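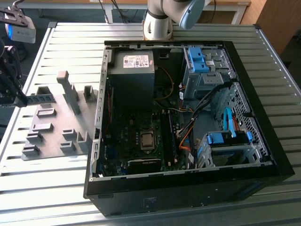

How often should a household desktop computer be opened and cleaned?

Once every 4 months suits most homes. A computer that stands on carpet, or in a home with pets, should be opened every 2 months.

This page is issued to residents of the Tresto buildings by the household advice desk. It covers the care of desktop computers and of the room in which they are kept. It was last revised on 2nd January and replaces the sheet placed in the laundry rooms last winter.

Where the computer should stand

Dust enters a computer through the air it draws in, and most household dust lies near the floor. A tower placed directly on carpet takes in lint, hair and crumbs at every hour it runs. Residents are advised to raise the tower on a stand, a low shelf or a firm board at least 6 inches above the floor. Leave a clear space of 8 inches behind the case so that warm air can leave it.

Do not place a computer inside a closed cabinet. The same applies to the space beside a baseboard heater, the top of a radiator and any windowsill that receives direct sun in the afternoon. In the Gorkisance wing, where the heating pipes run along the outer wall, desks are best placed on the inner wall from the start of the heating season until the end of February.

Kitchens are a poor location. Cooking grease settles on fan blades and holds dust there, and it can't be removed with air alone.

Before opening the case

Shut down the computer through its own menu. Switch off the power supply at the back, if it has a switch, and remove the power cord from the wall and from the computer. Press the power button once after the cord is out. Disconnect the remaining cables and put a strip of masking tape on each one, marked with the name of the socket it came from.

Work on a hard, steady table in good light. Lay the case on its side with the removable panel facing up. Screws should go into a saucer or an egg carton, with those from the panel kept apart from those found inside. Long sleeves, bracelets and rings should be taken off or secured.

Static electricity is strongest in the dry months. Touch a bare metal part of the case before touching anything inside it, and repeat this after walking across the room. Wool sweaters and nylon slippers are not suitable clothing for this work.

Removing the dust

Use a can of compressed air, held upright, in short bursts from a hand's width away. Hold each fan still with one finger while blowing air across it – a fan that spins freely under a strong jet may be damaged. Begin at the top of the case and work down. A soft, clean paintbrush loosens dust from corners and from between metal fins. Wipe the outer case and the inside of the panel with a cloth that is barely damp, and let both dry fully.

A household vacuum cleaner should be used only on the outside of the case and on the table afterward. Its nozzle can build up static and can pull small parts loose. Feather dusters, furniture polish and glass cleaner should not be used at any point.

The power supply must never be opened. Dust may be blown out through its vents from the outside. If the unit smells burned or makes a buzzing noise, stop and consult a repair shop.

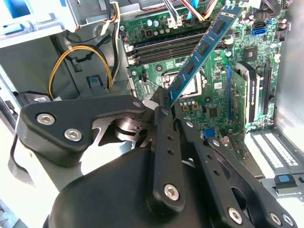

Memory modules need no regular cleaning and should be left in place unless one is being replaced or the computer fails to start. To remove a module, press the clip or clips at the ends of its slot outward until it lifts. Handle it by its edges and keep fingers away from the metal contacts. When putting it back, match the notch in the module to the ridge in the slot and press evenly until the clips close. A module that resists has usually been turned the wrong way around. Do not force it.

Modules that are out of the computer should be stored in an antistatic bag and kept in a drawer. Plastic food bags and aluminum foil are not acceptable substitutes.

Covers, brackets and small metal parts

Metal slot covers at the back of the case should be kept in position. An open slot lets in dust and disturbs the flow of air. Where a cover has been lost, a replacement can be bought at low cost, and the hardware room in the Zakard building keeps a box of used ones in the cupboard marked 154. Residents may take what they need without signing for it.
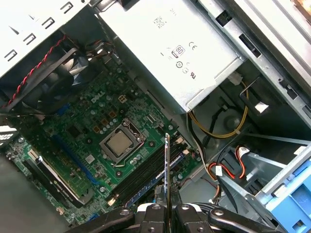
Thin metal plate held upright in front of the memory slots.

Any metal piece removed during cleaning should be set down well away from the board. Before closing the case, compare the contents of the saucer with the empty screw holes, and tilt the case gently while listening for anything loose. A loose screw must be found before the power cord is connected.

Putting everything back

Refit the panel, stand the case upright and reconnect the cables according to the tape labels. Plug in the power cord last. If the computer does not start, unplug it again and check that no cable inside was pulled loose during brushing.

Disposal

Old computers, cables and batteries may not be placed in the trash rooms. They are accepted at the Voß collection point by the rear gate, in the gray bins for electrical goods. Remove or erase the storage drive first. Empty air cans go in the metal bin beside it, with their plastic nozzles removed.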